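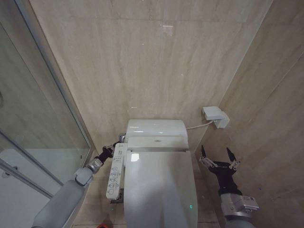

4.3 Demonstrating a task in a washroom by remote control

This section applies to the Ditura two-arm unit when it is guided from the Orkatov hand controllers. Guiding the arms by hand is covered in section 4.2 and is not permitted in washrooms, where the operator cannot stand clear of both arms.

The task used throughout is number 96 in the task list, "Bidet remote control, hold and release". The left arm grips the remote control panel beside the toilet; the right arm remains free with its gripper open.

Before you begin

1. Close the toilet lid and leave it closed for the whole session.

2. Check the indicator light on the bidet seat. If it is lit, the seat has power and may respond when a button on the panel is pressed.

3. Note where the cable runs from the box on the side wall to the seat. The right arm must not pass between the cable and the wall.

4. Drive the unit forward until both arms can reach either side of the toilet. Apply the wheel brakes.

CAUTION: Glass shower panels are not reliably detected by the distance sensors. Keep the left elbow at least one hand's width from the glass. If you cannot judge the gap from the head camera, ask a second person to watch it.

Recording the demonstration

5. Enter the task number and your operator code on the Kuipers console. Wait for the single tone.

6. Raise the right arm to its waiting position beside the toilet, gripper open. Release the right trigger fully – a half-pressed trigger is recorded as a movement.

7. Bring the left gripper to the panel from the front, with the fingers open wider than the panel.

8. Close the fingers slowly on the sides of the panel. Stop as soon as the force bar turns amber.

9. Hold for three seconds without moving the wrist.

10. Open the fingers, draw the left arm straight back and press END.

Note: Avoid placing the fingers over the buttons. If a button is pressed by accident, press DISCARD and start again from step 5.

Note: Some panels rest in a bracket and others are fixed to it. Do not pull to find out. Release the grip and check by hand with the arms paused.

CAUTION: If the left gripper touches any fitting beside the seat, press PAUSE before moving either arm. Inspect the fitting for leaks before you continue.

Messages during recording

1116 – Grip force exceeded. Open the gripper and repeat from step 7.

1834 – Arms too close together. Move the right arm outwards until the message clears.

3781 – Controller signal lost. The arms hold their position. Do not reach between them; restore the signal or use the stop button.

Damage to tiles, glass or sanitary fittings must be reported on the same day to Wilma Cuypers, Operator Training, Londov site.

Section revised Fri 18 August. It replaces the June issue.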